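Diễm Khương
3 March 2025

Some notes on getting a security deposit back, after moving out of my second apartment in Wedville.

1/ Read the lease before you clean. Mine listed the oven and the blinds by name. It said nothing about the carpet, and I had already rented a machine for it.

2/ Send your new address in writing. My landlord, Sayegh, had 800 dollars of mine and nowhere to mail it.

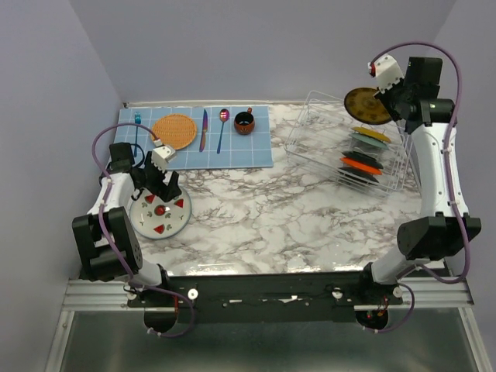

3/ Ask for an itemized list of anything they take out. I was charged 80 dollars for "general repairs." I asked what was repaired. The charge went away.

4/ Keep the move-in checklist. I found mine in a box of tax papers.

5/ The new lease runs out in May. I've already made a folder for it.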